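Everyday tableware

39 shares 11 comments

Everyday tableware is the general name for the plates, bowls and small dishes a household uses for ordinary meals, as opposed to the matched service brought out for guests. It is usually ceramic, often bought a piece at a time, and in most homes it ends up a friendly mixture of patterns, because plates chip, bowls crack, and a replacement seldom comes from the same shelf as the original.

Bowls

The round bowl is probably the hardest worker in any cupboard. It holds soup, cereal, rice, cut fruit and, late in the evening, whatever is left of the ice cream. Makers in the Herkthorpe style favor a plain cream interior with a thin dark rim, leaving any painting to the outside, where spoons can't scratch it. A foot, the narrower ring at the bottom, lifts the warm base off the table and gives the fingers something to hold when the bowl is turned over for drying. Households that keep several sizes tend to nest them, largest at the bottom, and to set them out side by side when the table is being laid.

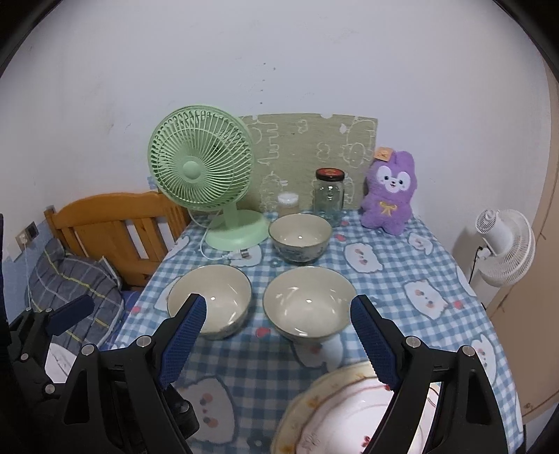

Plates and floral patterns

Flowers have been the favorite decoration for household plates for as long as most families can remember. Red blossoms, yellow sprigs and trailing green leaves all wear well in daily use when the color lies under the glaze, and they have the happy habit of getting along with one another, so that a plate with a colored edge line can sit on top of a larger flowered one without any quarrel. Some plates also carry a beaded ring, a row of small raised bumps just inside the rim. Ilona Tóth, in her handbook Keogh Tables, calls it "the plate's own necklace" and recommends a soft brush for the crumbs and gravy that settle between the beads.

Leaf patterns are more common on bowls, where the outer wall gives the painter room to let a stem wander. A green rim often goes with them.
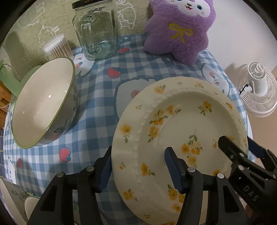
Mixed sets are cared for in much the same way as matched ones. Pieces are washed in warm water with a mild soap, rinsed, and stood on edge until dry. Ourania Papadakis, who ran the Drollside kitchenware shop, advised her customers to put a sheet of paper towel between stacked plates, and to pick up any plate by the rim with a dry hand.

Cloths underneath

A cotton tablecloth softens the sound of china being set down and saves the table from scratches. Gingham, with its small woven checks, remains the usual choice for family meals, and blue and white is the version most people picture first. Cloths printed with cartoon animals are popular where there are children, and plenty of grown-ups keep using them long afterward. A gingham cloth of 60 inches square suits a small table nicely and can go in the wash at the end of the week with the dish towels.

See also: Skatgate pottery; Table linen; Dish rack

Was this article helpful? 600 people said yes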